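# Visit to the Flatance workshop, Plullside

2018-08-07

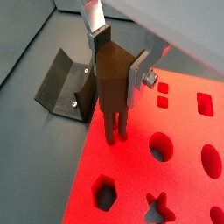

Ya-wen Lam wrote back the same evening to say that she would believe in household robots when one of them could empty a cutlery drainer without being told where the drainer was, and that I should ask them about that. I did ask, and the answer comes further down.

Flatance has the ground floor of a former printing works in Plullside, ten minutes on foot from the station. The open day was meant for people who run small shops, stockrooms and packing rooms and who want to know whether a robot arm could take over any of the dull handling. I went on behalf of Brercombe, where we put together kits of fixings and small hardware by hand. There were 30 of us, taken round in groups of 6. Tea was in the corridor and the lift was out of order, so the upstairs part of the tour was dropped.

The first stop was the peg and hole bench. The job is the one most children learn with a shape sorter. A red foam board has holes cut in it, among them a star, a hexagon, a circle and squares, and the arm has to get the right piece to the right place the right way up. The piece in the gripper when my group came to the bench was dark brown, with a pointed top like a little house and two thin legs underneath. A black L-shaped bracket stood on the grey table beside it.

Feng-yi Chung ran this bench and answered most of our questions. She said the moving about is the easy part. The arm can go to a given point all day long. The trouble comes in the last few millimetres, when the part meets the edge of a hole and someone with hands would wriggle it without thinking. Foam gives a little, so a near miss may be forgiven. Steel or hard plastic won't give, and neither will a bread bin lid.

I asked how long they had been at it. They began on this kind of task in March, and the log for one of the pieces stood at 600 tries, 409 of them counted as good. A man from a bakery supplier said he would sack anyone who got the lid on a tub that seldom. Feng-yi Chung took this well. She said the figure covered the early weeks as well as the recent ones, and that she would not sell it to him either.

Second stop was folding. Two arms, one tea towel. It took longer than I would, and when the towel was put down with a corner tucked under, the whole thing had to be started again by hand. I don't think it is of any use to us, though two people who run a small hotel stayed behind to watch a second go.

Third was Pruitt, their shelf-stocking machine, and this was the one I had come for. It takes boxes from a trolley and stands them on a shelf. With boxes all of one size it was steady and I would trust it overnight. With mixed boxes it stopped twice while we were there and needed somebody to press a button. Our stock is all mixed, and much of it is in bags. They said bags are hard, and did not offer a date.

Then the cutlery drainer. I put the question at the end, in the canteen. The reply was that they could do it for one drainer, in one place, with one set of cutlery, given a few weeks. Change the drainer and a fair part of the work has to be done over. For a kitchen in an ordinary house, where things get left wherever there is room, they would not give a year. I have passed this on to Ya-wen Lam, who says it is about what she expected.

For our own purposes, these are my notes:

- Fitting a known part into a known hole: worth watching, too early to buy. The cost of a missed part in a kit is higher for us than the cost of the time saved.
- Same-size boxes to shelf: works now. We have one aisle where it might apply.
- Bags, mixed bins, anything tangled: no.
- Cleaning, folding, kitchen work: not our business, and not ready in any case.

They are willing to test customers' own parts if we send a small box of them with a drawing of the tray they go into. I would suggest the shelf pins and the cam fittings, and the plain brackets if there is room. Parts go to the goods entrance at the back, which is open in the mornings only. Parking there is poor, so take the train if you are going in person. The next open day will be in March and places are booked by email.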